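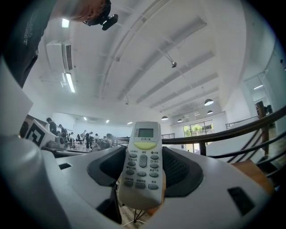
夹爪选型进展汇报（第二期）

2023年2月23日
本项目执行人 撰

打印本页 | 用电子邮件发送

先说结论吧，免得您翻到最后：手持夹爪这边比我预想的顺，控制器那边比我预想的慢，钱还够用。

上期报告里我说要把三款夹爪放在一起比，分别是Pratthorpe的平行夹爪、Hayat的软指夹爪，还有我们自己改的这套白壳手持式。到现在三款都跑过一轮了，用的是同一批日常小物件，一共36件，遥控器、药盒、牙刷、马克杯都有，还有一卷特别讨厌的保鲜膜（后面会讲）。

空调遥控器是我最喜欢的测试件。它又长又薄，侧面滑溜溜的，正面全是按键，夹的位置稍微一偏就会碰到键。我们现在的夹法是让两片深灰色指垫从两侧压住，遥控器竖着，液晶屏和那个大大的“开/关”键都露在外面。这样夹的好处是后面做“按键”任务时不用换手，另一只手直接过来按就行。指垫内侧带纹理，这是和第一版最大的区别，第一版是光面的，遥控器老往下出溜，我捡了一下午，腰都直不起来。

三款的感受我分开讲，具体数据在附表里。

Pratthorpe那款做工没得说，开合很干脆，重复性也最好。问题是指尖太窄，夹遥控器这种长条东西容易绕着夹点转，得夹得非常正才稳。手上功夫好的同事没问题，新来的就比较痛苦。另外它偏重，连着采两个小时手腕会酸，大家都开始找借口去倒水了。

Hayat的软指夹圆的东西很舒服，马克杯、橘子几乎不用瞄准。可是一碰薄的就不行了，药盒会被它裹歪，遥控器的按键也会被软指蹭到。我原来对它期望挺高的，这一轮下来有点失望，不过我还想再给它一次机会，换硬一档的指头试试。

我们自己这套，优点是轻，外壳握着顺手，指垫拆换也快。缺点也得老实交代：扳机行程偏长，手小的同事要用力才能合到底；还有那卷保鲜膜，夹是夹得住，一撕就跟着跑，六次里只成了两次。下一版指垫打算加宽一点，纹理方向也换成斜的，我已经画好了，等打样。

再说相机。原来的镜头视野窄，夹着长物件时，上半截经常看不全，标注的同事抱怨了好几回。换成广角以后，遥控器从头到指垫都能看见，周围的环境也带进来不少，做定位明显省心。代价是边缘畸变大，标定要重做，我们为这事多花了三天。窗户多的地方曝光还会跳，目前是把曝光锁死再采，暗的角落就会有点糊，我还没找到两头都满意的设置。

控制器是这期唯一让我头疼的。Pakden的板子到货晚，到了以后固件和我们的采集程序对不上时间戳，夹爪开合的信号总比画面慢半拍。和对方来回发了好多封邮件，上周总算拿到一个能用的测试固件，延迟是稳定了，但还不能算修好，每次重启要重新对一遍。我的想法是再等他们一版，如果还这样，就退回去用Plestar那块旧板子。旧板子接口少，线多得像一碗面，可它至少不闹脾气。

经费方面，夹爪和指垫打样都在预算里，相机超了一点，用原本留给运输的那部分补上了，总数没变。Plestar的板子是库里现成的，真要退回去也不用再花钱。有一件事想提前跟您打个招呼：如果Hayat的硬指头要试，得另外买一套，报价我放在附件二，您看要不要批。不批也没关系，我就拿现有的数据写对比。

接下来的安排：
- 新指垫打样回来后，把36件物品重新跑一遍，三款夹爪都跑，换人操作。
- 扳机弹簧换软的，给手小的同事先试。
- 广角相机的标定流程写成文档，省得每次都来问我。
- 控制器二选一，下期报告里给您准话。

完整的对比报告还是按原计划9月交，目前看不用延期。您上次问能不能顺便测测双手配合的任务，可以的，我已经把“一只手拿遥控器、一只手按开关”加进清单了，样本量先不定，等控制器那边消停了再说。

附件一：三款夹爪测试记录
附件二：硬指头报价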